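Wukgate backs reusable and recyclable cup trial at community venues

Community venue operator Wukgate will begin a trial of ripple-wrapped paper cups across its kitchens and meeting rooms in August, following a review of the single-use items bought for its sites.

The review, led by catering manager Nives Carbone, looked at 223 hot drink products from suppliers in Australia and overseas. It found that 139 were sold with labelling that gave customers little guidance on which bin to use.

"Our hirers told us they wanted a cup that was comfortable to hold and simple to sort at the end of a morning tea," Ms Carbone said. "We have listened to that feedback, and we have also kept our ceramic mugs in every cupboard for those who prefer them." 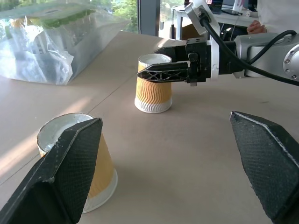

Under the trial, cups will be set out upright on serving tables before each function — one per guest — and collected separately from food scraps and general rubbish. Local recycler Ramach will receive the used cups each Monday and report monthly on the condition of the material.

Wukgate chief executive Kwaku Frimpong said the organisation had a long history of hospitality, having served its first public supper in 1910.

"A cuppa is often the first thing we offer people who come through our doors," Mr Frimpong said. "It is appropriate that we take care over how it is served and what happens to the cup afterwards."

Venue hirers will not be charged for taking part. Updated kitchen instructions will be supplied with booking confirmations.

Media enquiries: Heather Kereama, Communications, Wukgate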